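Ticket 248 -- Upstairs printer drops off the network every afternoon
Opened by: Farah Sitompul
Status: open, waiting on parts

Right, I'm putting everything in one place because I've now explained this three times in the corridor and I keep forgetting which bits I've told to whom!

The printer is the Cordero on the second floor, the one by the stationery cupboard. It prints fine all morning. Then at some point after lunch it vanishes. Jobs go into the queue and sit there, the little panel says "Ready" as if nothing's wrong, and my laptop says it's offline. If you turn it off at the wall and count to ten it comes back, and then usually it lasts until we go home (usually -- on Tuesday it went twice).

Things I've tried so far:

Restarted it. Works, see above, but I'm not doing that every day for the rest of my life.

Deleted it from my laptop and added it again. Same thing that afternoon, and I lost my double-sided settings, so thanks for that.

Swapped the network cable for the spare in the drawer. It lasted two whole afternoons and I got very excited and told everybody it was fixed. It wasn't.

Printed the network page from the menu while it was working. The address ends in 74. I printed it again after the next wobble and restart and it ended in 36, so it does seem to be moving about. I've pinned both sheets to the board over my desk.

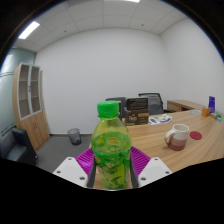
Does it happen to everyone or only to Farah's laptop?
Everyone on the second floor loses it at the same moment, Macs included, and the people downstairs who print to it lose it as well.

More from me, next day. It went at ten past two. I had the panel open this time and went through the menus before touching the power. Under Network it still showed an address, the same one as that morning, so my theory about it changing halfway through the afternoon is a bit wobbly. I think it only picks up a new one after the restart. The green light on the socket at the back was off, though! I hadn't looked there before. When I wiggled the plug the light came on for a second and then went out again.

I also asked Ezequiel whether anything happens on the network at two o'clock, backups or what have you, and he said the backups are all overnight and the only thing he could think of was the power saving on the switch. He turned that off for our port. No difference the next afternoon, so he's turned it back on.

Sleep mode on the printer was set to 16 minutes. I've put it on the longest it'll go, and it made no odds either, except that the fan now runs all the time and it's driving me up the wall. 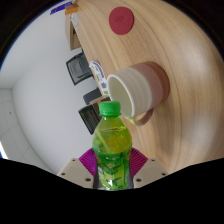
Gaurav Bhatt: Had a look through the switch log for you. The port goes down completely each time and stays down until the printer is power cycled, so it's the physical link dropping and you can forget about drivers. You've already changed the cable, so that leaves the wall socket or the network card in the printer. Could you run a long cable straight from the printer to the port under Katalin's desk and leave it for a couple of afternoons? Tape it down, please.

Back to me. Done, with an awful lot of yellow tape. First afternoon it dropped at twenty to three with the light off, exactly as before, so I suppose the wall socket is in the clear. Second afternoon, same again, nearer three.

Gaurav has ordered a network card from Givine and says it should be here in a week or so. Until then please send anything big to the downstairs printer after lunch, and if you do restart ours, check with me first in case I've got something halfway through. The long cable's coming up tonight, so you can all stop stepping over it.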